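Westalard repair evenings to carry on into the spring

December 17, 2019

Reading time: 2 min

Print this page | E-mail this page

The popular repair evenings at the Skurker Hall in Westalard will carry on until the end of May, after a first season that brought in far more toasters, radios and bedside lamps than anyone had dared hope for. The hall has 20 places at the benches each time, and all of them have been taken at every session so far.

There is no charge for coming along, though a jar stands by the tea urn for those who would like to put something towards fuses and solder. Newcomers who have never held a screwdriver are every bit as welcome as old hands — perhaps a little more so, as they tend to bring the cake.

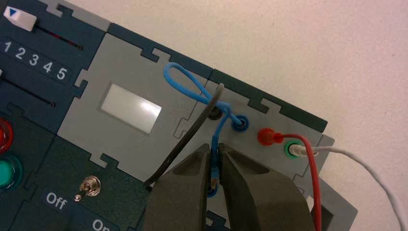
A switch, sliders and indicator lights on a training board.

From the new year there will also be a beginners' hour on simple circuits, open to anyone aged 12 and over. The Willems hardware shop in Kallach has kindly promised a box of spare plugs and cable, and will hold a list of names at the counter for people who would rather not book by e-mail.

Doors open at half past six, and the last kettle goes on at nine. Please bring only what you can carry up the steps.

Related items

Kallach library extends its winter hours
Footpath behind Skurker Hall reopens
Westalard choir looking for tenors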